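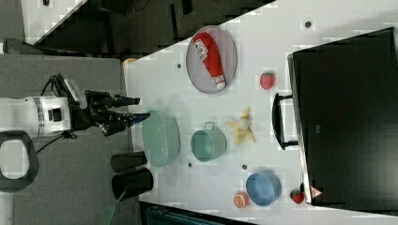
Le panier vert pâle, sur la table blanche.

Nouvelles > Textes courts > Le fauteuil

Rechercher sur le site OK

Novembre, par Gumaro Espinoza

Le fauteuil roulant électrique était à vendre 292 euros, chargeur compris. Ma mère avait gardé l'annonce dans son sac pendant 12 jours. Nous avons pris le car pour Rullitier après le déjeuner.

Le vendeur habitait au bout d'une impasse. Il a retiré la bâche et s'est excusé pour la poussière.

— C'était à ma femme. Elle allait jusqu'au marché avec.

Ma mère s'est assise. Elle a posé la main sur la manette, avancé d'un mètre, reculé, puis demandé si la batterie tenait dans les côtes.

— Jusqu'à l'église, oui. Après, il faut rentrer.

Elle a compté l'argent sur l'établi. Il lui a rendu un billet de 20 en disant que le pneu gauche était usé. Elle l'a repris sans discuter.

Au retour, elle a roulé devant moi jusqu'à l'arrêt. Je portais son sac et sa canne. Elle ne s'est pas retournée.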